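Higuchi Is Coming Back, and the Whole Family Is In

Grab your blanket and clear your Friday nights! Higuchi, the sitcom that had us all yelling "Not my soup!" at the TV, is returning with 11 new episodes on the streaming service Werano. The announcement went up Wednesday, October 23, 2024, and fans had filled the comments before lunch.

Shota Sugawara is back as Kenji, the oldest son who can't hold a job or a tune, and Mitsuko Hattori returns as Grandma Fumi, still running the apartment from her end of the couch. The original show ran for 242 episodes, and if you grew up on it you can probably still sing the theme song (all the verses, even the one they dropped after season 4).

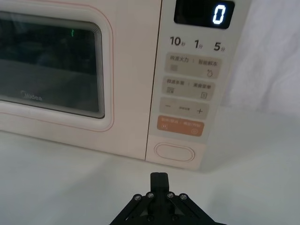
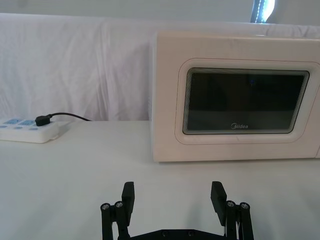

The dark window of a Midea microwave, in both photos.

The new season picks up years later, with Kenji moving home and his teenage daughter taking over the bathroom. Hattori told the fan podcast Puleck that she said yes before she had read a page. "I missed Fumi's bad temper," she said. "I missed the slippers, too!" Sugawara says he had to learn how to do the stair fall again, and that it hurts more now.

Each episode runs 30 minutes, just like the old days, and the live studio audience is back as well. Fulon, the band behind the first theme, has recorded a fresh version with horns. We've already played the clip way too many times.

The old seasons are streaming on Werano now, so start with the wedding cake episode and work your way out from there.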